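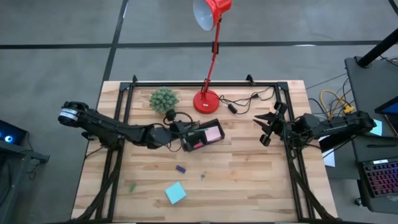

Why Does Your Desk Get Messy? (And How To Fix It)

By Mahlet Sisay
December

Print this page | E-mail this page

Quick one today, kids. Desks! You clean it up. You feel great. Then it's after school and there's stuff all over again. Pens. Paper. A snack wrapper (no judging). What happened?

Easy answer. Things don't have homes. A thing with no home gets put down wherever your hand happens to be. Do that all week and you've got a pile.

So we give things homes.

HOME NUMBER ONE: THE TRAY

A desk tray is a flat box with little walls inside. The walls make compartments. That's just a long word for "rooms." Each room gets one kind of thing. Small stuff loves a tray. Erasers, clips, a marker, your sticky notes.

Why the walls? Try this. Put paper clips and erasers in a box with no walls and give it a shake. Now find one clip. See? Soup. 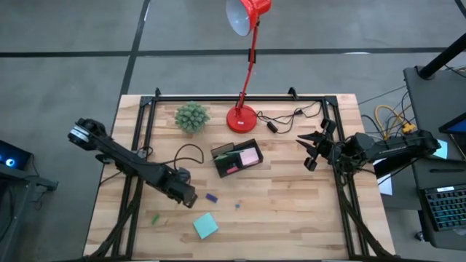

Sticky notes are the sneakiest thing on any desk. They're light, they're flat, they slide under books. Best trick is to keep the whole pad in one room of the tray, like the pink one there in the right-hand side, with the green marker lying in the same tray so you can grab both. But look at the teal note out on the wood by itself. That one's a runaway. Runaway notes get picked up first, before you do anything else. Read it, then stick it somewhere useful or toss it.

Kirsty Faulkner's class at Tapsell School played Runaway Roundup for the last 2 minutes before lunch. Everybody finds the things that aren't home and takes them home. They kept score on the board all term and got to 106 runaways. One was a sock.

HOME NUMBER TWO: THE BASKET

Some things are to tall or too fat for a tray. Rulers. Big brushes. A squishy toy. Those go in a basket or a cup, standing up if they can.

Mesh is a good kind. Mesh means lots of crossing wires with tiny holes in between. You can peek through the holes and sort of see what's in there without dumping it out. Also dust falls through insted of sitting in the bottom. Bad news: pencil points can fall through too! Big holes, skinny pencils, not friends. 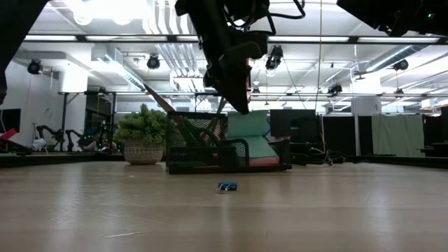
Put the basket at the back of the desk. Tall things at the back, flat things at the front. Same as a class photo. If the tall stuff is in front you'll be reaching over it all day and your elbow WILL knock it down.

WHAT ABOUT PLANTS AND LAMPS?

They're allowed. They don't really get put away, they just live there. Back of the desk, out of the way of your arms. Lamp cord goes off the back, never across the part where you write. Plant goes where it can get some daylight, and not right over your homework if you're a messy waterer.

A reader, Merle Halliday, wrote in to ask if a toy counts as a desk thing. Sure. One. Pick your favorite and give it a spot.

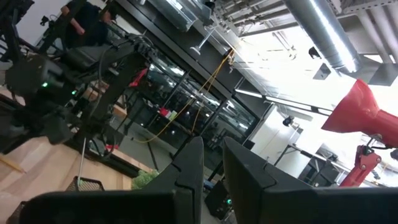 YOUR TURN

Get a grown-up's OK first if it's a shared table. Then:

Take everything off. Yes everything. Floor is fine.

Wipe the top with a damp cloth. Let it dry.

Make 3 piles. Use a lot, use a little, trash.

Use-a-lot goes in the tray. Use-a-little goes in the basket. Trash, you know.

Plant and lamp go back last.

Took me almost 3 songs. Kipchumba Wanyama did his in one song but he only owns a pencil.

WORDS TO KNOW

Compartment: a little room inside a box or tray.
Mesh: wires or threads crossed to make a net.
Runaway: anything that's not home.

Next time, backpacks. Bring a flashlight.

Print this page | E-mail this page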